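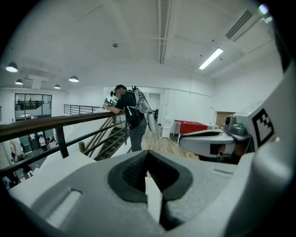 Checking hand-held gripper recordings before you train on them

This page covers how we get from raw wrist-camera video to a set of demonstrations that a policy can learn from. It assumes you have a hand-held gripper with a camera looking down over the fingers and a printed square marker near the finger joint. The steps were written for the Lolavari study, but nothing in them depends on the task.

The question behind the study was simple. If you throw away badly tracked recordings before training, does the policy get better, or do you just end up with less data? Andri Wieser ran the first comparison and Bernadette Maillard repeated it with a fresh set of recordings. Both found the smaller, cleaner set did better.

What you need

A folder of raw recordings, one file per demonstration
The calibration file for the gripper you used
Trenon, our tracking script, and Sostumer, the viewer
Enough disk space to keep the raw files as well as the processed ones

Step 1. Record a mapping pass

Before any demonstrations, walk slowly through the whole space with the gripper. Point the camera at things that stay put and have plenty of corners and edges: railings, stair treads, window bars, ceiling beams, pipes. A blank wall gives the tracker very little to hold on to. Finish near where you started so the map can close on itself.

People walking through are fine as long as they don't fill most of the view. If someone is standing right in front of the lens, wait and carry on when they have moved.

Step 2. Calibrate the opening

Open and close the fingers fully, 5 times, with the marker in view. Trenon reads the marker position at both ends and works out the finger width for everything in between. Do this again if you change a finger or knock the joint. We once used an old calibration after swapping the rubber pads and had to redo a whole afternoon.

Step 3. Record the demonstrations

Keep each one short and start every recording with the gripper held still. We collected 800 for the main set. Move at the speed you would like the robot to move. Quick turns of the wrist blur the picture and are the most common cause of lost tracking.

Step 4. Run the tracker

Run Trenon on the mapping pass first, then on the demonstrations against that map. Doing it the other way round will appear to work, but every recording will have its own starting point and the paths won't line up.

Step 5. Sort the results

Open the output in Sostumer. Reject a recording if:

tracking was lost at any point during the grasp
the path jumps between one frame and the next
the finger width is missing or stays flat while the fingers are plainly moving

We removed 200 recordings from the main set this way. Keep the rejected ones in a separate folder. You will need them for the comparison, and some can be rescued with a better map.

Step 6. Train both versions

Train one policy on everything and one on the cleaned set, with the same settings and the same number of training steps. We used 4 random seeds for each. One seed is too few — the spread between runs was wide enough to hide the effect.

Score both on the same starting positions, and have someone who doesn't know which policy is running reset the objects.

Known problems

Lamps and windows in the same view can make the exposure swing. Lock it before the mapping pass. If the marker is lost in glare, tilt the gripper slightly and calibrate again.

The rejection rules were set by eye on the Collet recordings and then left alone. We haven't tested stricter ones.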